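Desk and cable check, Pliter room, 2018-10-13. Checked by Andor Szabó.

- [x] Monitor stand holds the screen. It held when leaned on, which is more than I do by four.
- [ ] Cables off the desk. Fail – see below.

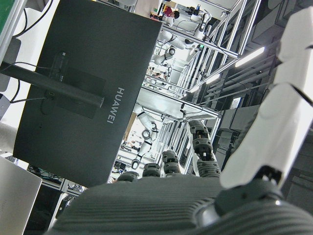

*Item 2: back of the HUAWEI monitor, with cables tangled on the desk.*

- [ ] Cables labelled. I found one label. It said "label".
- [x] Plugs pushed fully home.
- [ ] Walkway clear. Passed at 14 paces, failed at

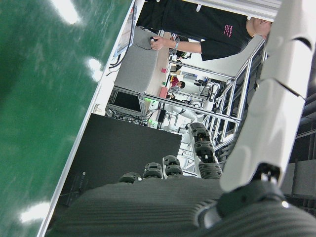
21, where I met a bag strap. Moved it, wrote it down, moved on.

Recheck due in July. Bring cable ties – the pack of 300, please.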